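How to Write a Brand Voice Guide for a Small Lodging Business

A brand voice guide tells everyone who writes for your business how the business should sound. For a small inn or guest house it can fit on two pages. The steps below use Koririne, a guest house with one building and a short website, as the working case.

Before you start

Set aside one morning. You will need copies of everything a guest reads: the booking page, confirmation email, room card, breakfast menu, and checkout note. Print them if you can. It is easier to spot a change in tone when the pages are side by side.

Step 1: Mark up what you already have

Read each piece out loud and underline any sentence you would not say to a guest at the front desk. Koririne's confirmation email ran to 200 words and used "kindly" four times. The room card, written by someone else years earlier, was short and friendly. Those two pieces sounded like different businesses, and that gap is what the guide has to close.
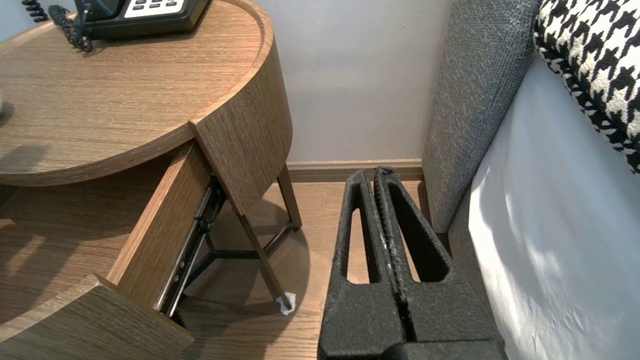
Step 2: Choose your voice words

Pick two or three words that describe how you want to sound, and write one line under each saying what it means in practice. "Warm" is too broad by itself. "Warm: we greet people the way we would at the door, and we skip the formal phrases" is something a writer can use. Test the words on a dull piece of copy, such as the instructions for calling the desk. A push-button phone with a coiled cord on a round nightstand calls for a card that says "Pick up and dial the desk," and very little more. If your voice words make that card longer, change the words.

Step 3: Write before-and-after pairs

This is the part people will use most. Take real sentences from your own materials and rewrite them.

Before: Guests are kindly requested to vacate their rooms by 11 a.m.
After: Checkout is at 11 a.m. Leave your key at the desk.

Before: Should you require any further assistance, please do not hesitate to contact us.
After: Need something? Call the desk.

Six pairs are enough for a first version. Include at least one apology and one message about money -- these are where writers fall back on stiff language.
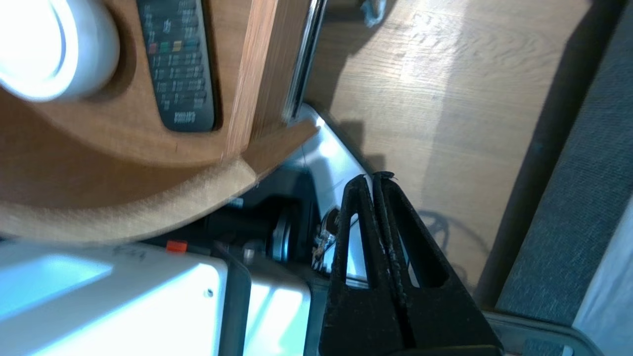

Keep the pairs in the same order as the guest's stay, from booking to checkout. A new employee looking for help with an arrival email can then go straight to the right place.

Step 4: Settle the small rules

Make a short list of spelling and style choices. Decide how you write times, prices, and room names. Decide whether the business name takes "the" in front of it. Koririne does not, and its sister property, the Telten, does. Put this in writing, or both versions will end up on the website.

Step 5: Rewrite one page and compare

Apply the guide to your longest page. Koririne's "About" page went from 3,390 characters to 2,199, mostly by dropping a history of the street. Ask someone who has never stayed with you to read both versions and tell you what kind of place it is. If the answer is far from your voice words, go back to Step 2.

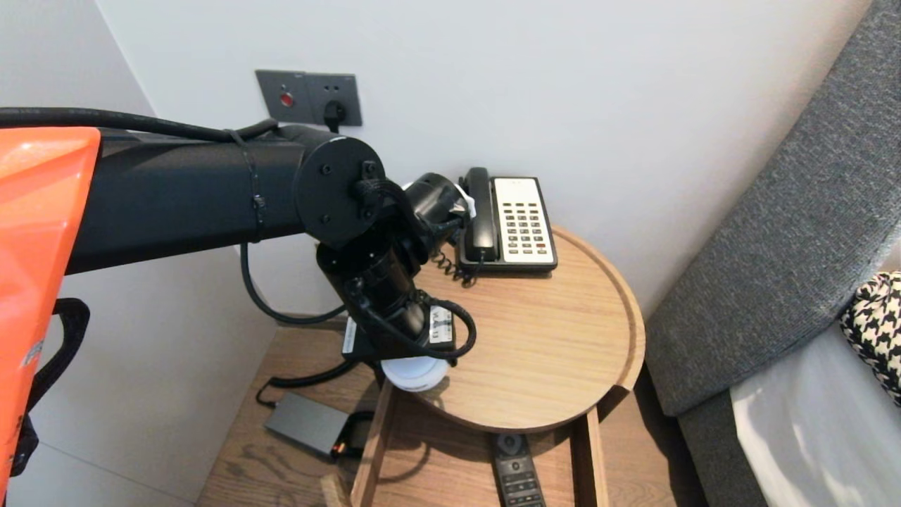 Save the old version in a separate folder. You may want a detail from it later, and it also gives you more material for before-and-after pairs.

Step 6: Share it and set a review month

Send the guide to anyone who writes for you, including outside designers. Put the file where the desk staff can open it without asking. Review it once a year in a quiet month and replace any pair that refers to a service you no longer offer.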